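The Checklist Is Longer Than the Job

13th September
By Rosemarie Wendt
Filed under: Opinion / Work & Machines
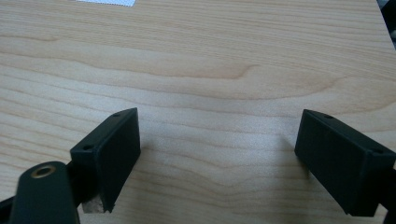 Knut Görtz told me I had the whole thing backward. A written rule is the only part of a robot cell that doesn't get tired, he said, and if I had ever had to explain a pinched finger to somebody's family I would stop making fun of paperwork.

I take the point about the finger. I still don't think the paperwork does what he says it does.

The bench code that went around Dimville in February runs to 17 pages. It covers any table where a person and a gripper share the work, which these days means a lot of tables. I read it twice. Five of those pages tell you how to record that you have read the other pages. There is a signature box for the start of the shift and one for the end, and a third for whenever someone else takes over. What I could not find was a plain statement of how hard two fingers are allowed to close when a hand might be between them. The code says force should be "suitable to the task." Suitable according to whom? The person who wants the job done by lunch?

Meinecke has the same code pinned up and a stack of signed sheets to go with it. I asked Wiebke Diekmann what happens when a finger pad gets swapped out. She said the form asks for the date and the initials of whoever did it. It does not ask if the screws were checked. It does not ask whether the new pad is the same shape as the old one, and on a gripper the shape of the pad decides where things get squeezed.

People who write standards will say details like that belong in the manual. Maybe so. But the manual is written by the people selling the machine, and the code was supposed to be the place where someone else got a word in. At Trornari they gave up waiting and wrote their own sheet. It has 13 lines. Clear the table before power goes on. Look at both fingers, and at the joints behind them. Close on a test block first — never on the real part. Anyone may stop the arm and owes no explanation for it.

I don't claim the short sheet is safer. I have no numbers, and neither does anyone on the other side, which ought to bother them more than it seems to. What I can say is that every person I asked at Trornari could recite most of it, and I have yet to meet anyone who can tell me what is on page 16 of the long one.

The code is up for review again. I expect it to come back longer.

13 comments | 5 shares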